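Write the rules down before the arm moves

Every simulation group I have worked with has a rulebook, and in nearly every case it lives in one person's head. That person goes on vacation in January and the rest of the team starts arguing over whether a run counts as a success if the tool ended up in the right place but got there on a bounce. I love these arguments! They are the most interesting part of the job. I just think they belong on paper, with a version number, where a newcomer can read them on the first morning.

At Brasumby we finally did it. Our tabletop tasks run in a simulator we call Daria, and the first draft of the rules came to 50 lines, almost all of them about starting and ending. When does an episode begin? We settled on this: the gripper is open, it is holding nothing, and no object we plan to pick up sits between the fingers. That sounds too plain to write down, but when we went back through 1123 old runs, 288 of them broke it in one way or another, and we had been comparing their scores with the rest as if nothing was wrong. 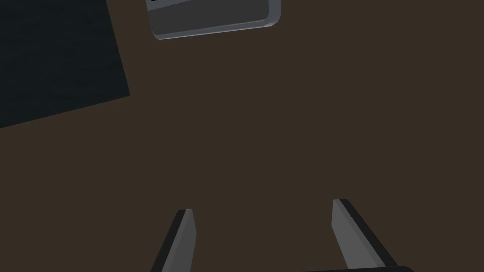

The start rule changed how people worked within a couple of weeks. A long reach across bare tabletop is a real part of the task, and once everyone had to begin from an honest open position, the policies that had been coasting on lucky starts showed up right away. Scores dropped. I was thrilled, and I still am, because we could believe the new ones.

Two-arm work needs its own page. Our rule is that each arm has a declared job at every moment, and "waiting" is a job. A waiting arm has to be parked clear of the table, high enough that it can't brush anything while the other one works down low near the edge. Before we wrote that, the idle arm drifted wherever the last command left it, and reviewers had no way to tell a plan from an accident. Now they look up the declared job and check the pose against it. It takes seconds.

I would also love to see more groups put clutter in the rules. Say what kinds of things may lie near the target, how close they may be, and whether they can be moved. A pen beside a card is a different problem from a pen on bare wood — anyone who has watched a gripper close in on something slender knows this — and a score that hides the difference isn't much use to the next team.

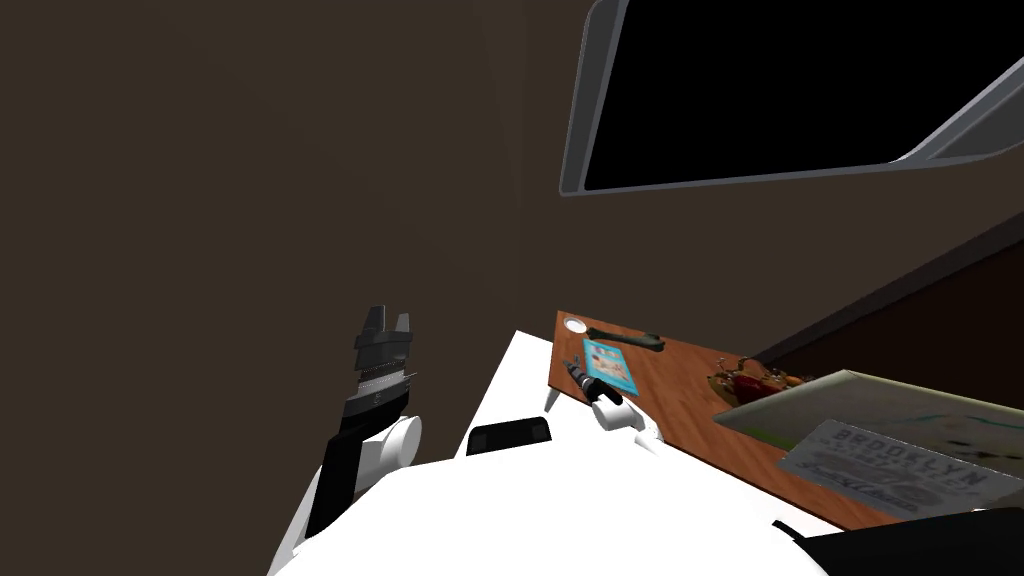

Eino Hakala, who read a draft of this, thinks I am too cheerful about all of it. Rules like these harden, he wrote back, and then people train for the rule and forget the task. He would keep the start and end conditions, drop the page on parking, and let reviewers use their eyes. He also wants every rule to carry an expiration date.

I'm with him on the dates, and we added them to the Mustonen draft the same evening. On parking I won't budge yet. Reviewers' eyes are good at nine in the morning and much worse at five, and a written pose is the same at both hours. But he has a point about training for the rule, so we now keep a small set of tasks that follow none of our layouts and run them before each release. If the scores there fall while the main ones climb, the rulebook gets opened up again.

The next version covers dropped objects, and we have already been through four definitions of "dropped."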